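Kirsten Beaulieu
5 July 2024

Well, we have a room! After all that back and forth with the Purnstead people we finally got the keys to the new workroom, and I've been wanting to tell you all about it properly, so get comfy, this will be a few posts.

First thing, the floor. I know, I know, who gets excited about a floor. But after 2 years of that awful grey carpet at the old place (which held on to every crumb and every bit of thread) I'm so happy to be walking on something that looks like wood and can just be swept.

The walls are white, the ceiling's white, the pipes are all out in the open up there and I've decided I like them. Halyna Bondarchuk wants to paint them a colour. We are still discussing it – kindly, over biscuits.

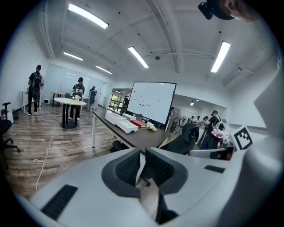 The long desk, the whiteboard and the flowers.

I'm very fond of that desk already. Dark brown top, white legs, and long enough that Halyna and I can both spread out without bumping elbows. It was listed at $46 and we got it for $45, so you can see what a fierce bargainer I am.

The white boxes will find a proper home once the shelves go up. I keep meaning to label them and then I put the kettle on instead. If anyone has a system that works for people who forget their own systems, please send it my way!

Flowers are my one firm rule for any room I have to work in. Even a small bunch makes me sit down in a better mood, and white ones seem to go with everything.

The whiteboard could do with a good wipe, it's got little marks all over it. Does anybody have a favourite cleaner that doesn't smell like a swimming pool? My neighbour swears by plain dish soap and an old tea towel.

Next on the list is a rug, then a couple of comfy chairs, and we're hoping to start the mending evenings again in September. More when the shelves arrive – thank you all for being so patient with us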